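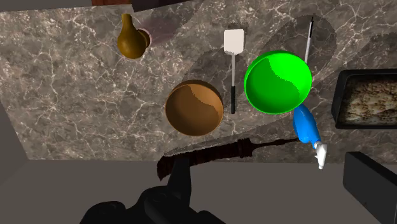
Olive-gold vessel on a marble counter

So I finally ran fiber, and I'm so happy about it I have to write it all down before I forget which box goes where!

Quick recap if you missed the December post: I do the live video for the MacDonald, which is a little theater with a balcony, a very patient house manager and a cable path that was clearly planned for telephones. My camera at the back of the balcony has to reach the switcher downstairs beside the stage. It's only 100 feet if you're a bird. By the time the cable has gone around the stairwell, up over the lobby and down behind the lighting rack, it's more than 200, and my old coax was not loving it. 1080i was fine. The minute I went to 1080p60 I got sparkles, then little black flashes, and once (during a solo, of course) a whole second of nothing.

I tried everything cheap first. New connectors helped a bit. A reclocker halfway helped a lot more, except it needed power in the ceiling above the lobby, and I'm not climbing up there with a flashlight in my teeth every time a wall wart works loose. I did that twice. No thank you.

What I ended up with is a pair of Kosano mini converters, SDI to fiber at the camera and fiber back to SDI at the switcher, plus a pre-terminated single-mode cable with LC ends. The pair came to $70 used, which still makes me grin. The cable cost more than the boxes did! It's thin and light, and it pulled through the old path in one evening with some string and a lot of tape over the connectors. If you do this, tape them well. Then tape them again.

Picture came up the first time. No sparkles, no flashes, embedded audio right where it should be on channels 1 and 2. I let it run color bars through dinner and came back to color bars. I may have clapped.

One thing did trip me up. With the fiber in, my cuts from the balcony camera to the stage camera had a tiny hitch that I swear wasn't there before, and I was ready to blame the new boxes.

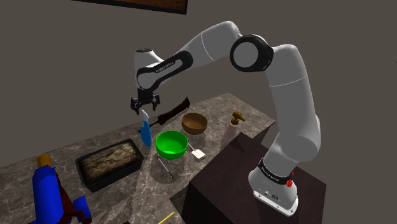

Lock both cameras to the same reference before you blame the converters, came the advice on the Rastadport board, and check that the switcher input isn't set to auto while you're in there. Guess which one I had? Both! The balcony camera had dropped its genlock setting when I swapped its battery plate, so it was free-running and the switcher was frame-syncing it on the fly. I put it back on tri-level, fixed the input to 1080p59.94, and now the cuts are clean as anything.

Next up is tally. At the moment my balcony operator finds out they're live from me whispering into a headset, and I'd love a proper red light. Flidside has a small contact-closure kit that might go down a second strand of the same cable, and I left a spare strand in there on purpose. If you've used it with an older switcher, please leave a comment and tell me how you wired it. I have a free weekend coming and a soldering iron that's just sitting there.

Posted 27 October 2018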